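Steamer Table: README

Student project of the robotics club at Prendthorpe. Second release, 2018-01-20.

Contents of this file

Background
The task
Setting up the table
How the recordings were made
Files
Labels
Known problems
Using the data
Licence and contact

Background

The club has entered the table-top class of the Roltport student competition since the class was opened. Entries in that class have to move soft or awkward things between two containers without dropping or marking them. In the first year we used foam blocks, which were too easy, and the judges said so. Last May we changed to food, and after trying bread rolls and boiled eggs we settled on dumplings in a bamboo steamer.

This folder holds the recordings we made while building our entry, along with the notes needed to read them. It was put together for new club members and for other teams in the same class. You don't need our arm to use it. You do need to be comfortable with a command line and with plain CSV files.

The task

Dumplings start in an open steamer. A serving plate stands in front of it, on the side nearest the arm. The job is to lift dumplings one at a time and set them down on the plate. The competition scores three things: how many dumplings reach the plate, how many are torn, and whether the steamer has been pushed out of place by the end.

The lid is taken off before the run begins and stays on the table to the left. Lifting the lid is a separate task with its own rules and we have not recorded it.

One recording covers one run. A run ends when the operator presses stop, when the time limit is reached, or when a dumpling leaves the table. Runs that ended early are kept and marked as such in the index.

Setting up the table

The cloth matters more than we expected. We started on a bare desk and the club's position software, Pruvovell, kept losing the edge of the plate. A white cloth printed with a black grid fixed most of this. The lines give the software something to hold on to, and they let a person put the steamer back in the same place between runs without measuring. Smooth the cloth before each session. It does not need to be perfect, and slight waves in the lines are present in many of the recordings.

Put the table against a plain wall. Keep posters, coats and bags out of view. Use soft, even light if you can, and keep lamps away from the plate, as the glaze throws back a bright spot that the software can take for an object. 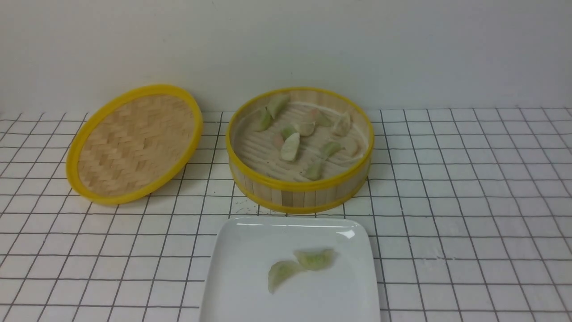

Dumplings are put into the steamer by hand and are not lined up. Some should touch and some should have space around them. Please don't tidy them. Our first batch was set out in a neat ring, and a program trained on it did badly as soon as two dumplings lay against each other. That batch has been left out of this release.

Lay the cloth liner flat over the slats before filling. If it rides up at the side the gripper may catch it and drag everything across.

How the recordings were made

The arm is a Caron teaching arm belonging to the school, fitted with a two-finger gripper. The finger pads were cut by club members from soft silicone sheet. The arm was steered by a student using a hand controller, and the camera was fixed above and behind the arm, looking down at the table. It was not moved during a session, but it was taken down and put back between sessions, so the view shifts a little from one to the next.

Operators had varied experience. Each has a code in the index in place of a name. If you want only steady runs, filter on the operator level column.

Files

There are 38 runs in this release. Each has its own folder containing:

video.mp4, the camera view
arm.csv, joint positions and gripper opening
events.csv, one line for each pick, place, drop or stop
notes.txt, anything the operator wrote down, often blank

The top folder also has index.csv, which lists every run with its session, operator code, level and how it ended. Times in all the CSV files are in seconds from the start of the video.

Labels

Events were marked by watching the video at half speed. Every run was marked by 2 students working apart, and differences were settled by a third. A pick is marked when the dumpling is clear of the liner. A place is marked when the gripper has opened and the dumpling is at rest. "Torn" means a split that can be seen in the video. Small tears underneath will have been missed.

Known problems

The wrappers are pale and so is the liner. Dumplings close to the inner wall of the steamer can be hard to pick out, for people as well as for software.

Dumplings on the plate are blurred in some frames. We have not removed these.

Crumbs and specks on the cloth were not always cleared between runs. Don't use the cloth as a clean background for subtraction.

In three runs arm.csv starts late. They are flagged in the index.

Using the data

Keep whole sessions together when you divide the runs for training and testing. Runs from one session look very alike, and mixing them gives scores that are too good. The script split.py does this for you. A score of 100 on the training sessions has meant very little for us on competition day.

Licence and contact

Free to use for teaching, club work and competition entries. Please mention the Prendthorpe robotics club if you publish anything made with it. Corrections to the labels are welcome and should give the run number and the time in seconds. Send them through the club page on the school site.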